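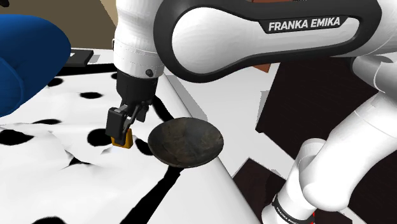 Driss Samir wrote:
Before anyone gets excited, what's your cloth stiffness set to? Every bed-making build on this board runs great until the sheet stops being cardboard.

Salma Fawzy
Fair. It was cardboard until September. Now it's somewhere between a sheet and a wet lasagna noodle, which I'm told is progress. I'm running the Gratix cloth solver at 700 steps a second with self-collision on, and the fan in my PC sounds like it wants to leave home.

For people joining: the plan is still an arm in the spare bedroom that pulls the top sheet flat. Pulls flat, full stop. No hospital corners, no pillow fluffing. The real arm is in pieces on a bench at Belkadi and will stay there until the sim version can go a whole night without tying itself to the mattress. I use the Franka model in sim because it loads without a fight. My own arm has a shorter reach and much worse manners.

Orest Ostapchuk
So you're tuning on an arm you don't own, to pull a sheet that doesn't exist, for a bed you could make in 20 seconds.

Salma Fawzy
Yes. Do you have a question?

Orest Ostapchuk
No, I just like to have it written down.

Taha Abdel Rahman
I have one. Why polka dots? Is that for tracking or is it taste?

Salma Fawzy
Both, and I'll defend both. On a plain white sheet I couldn't tell by eye whether the cloth was stretching or sliding. With dots you see it right away, they go oval on you. The border stripe does the same job for the long pulls. I'd like the real one printed the same way, but the quote from the fabric place made me sit down.

Driss Samir
Stretching is the giveaway that your solver is cheating. A cotton sheet hardly stretches. If your dots go oval when seen from straight overhead, you're training on rubber and the real thing will rip right out of the fingers.

Salma Fawzy
Overhead they stay mostly round now. They didn't last month. Anyway, the pinch, after I dropped the approach speed:
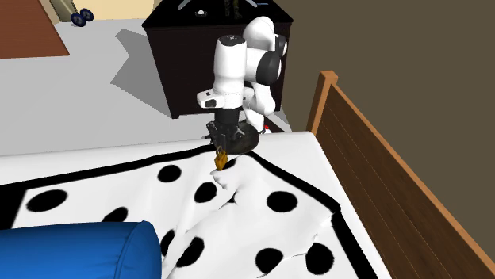
Pinch and pull, with the border stripe kinked along the wrinkle.

Taha Abdel Rahman
OK that wrinkle is pretty convincing. I've slept on that wrinkle.

Merike Kazlauskienė
I'm going to be the boring one. Parallel fingers are the wrong tool. You come down vertically, you need slack cloth to grab, and a tight sheet has no slack. I lost most of a winter to this on my laundry folder. Put a soft roller on it, or at least a Flenico pad with some rubber, and drag the fabric first to make your own fold.

Salma Fawzy
The drag is in there already, it's just short. I tried the roller in sim. It ate the sheet.

Merike Kazlauskienė
Then your roller was too fast. Mine only ate one sock.

Driss Samir
Disagree with Merike on the hardware. Parallel fingers are fine if you grab near an edge. Go for the hem and skip the middle of the bed completely.

Merike Kazlauskienė
And how does it find the hem when the sheet is in a ball? Which is the state a sheet is in, in the morning, in a house with people.

Driss Samir
Camera.

Merike Kazlauskienė
Good luck with your camera.

Orest Ostapchuk
What are you logging per run? If it's only pass/fail you'll never settle this.

Salma Fawzy
Finger gap, wrist force, and how far the sheet corners moved. I've got 400 runs saved from before the speed change and I don't trust any of them. I'll redo the set with hem grabs and middle grabs on the same starting crumples, then you two can argue with a spreadsheet. Scripts go up on the Iseck page once I take the swearing out of the comments.

Taha Abdel Rahman
Leave it in, it's the only documentation.

Merike Kazlauskienė
Please include step 2 of the drag as its own column. If it slips, that's where it will slip.

Salma Fawzy
Will do. Overnight run starts at 11 pm, assuming the fan lives.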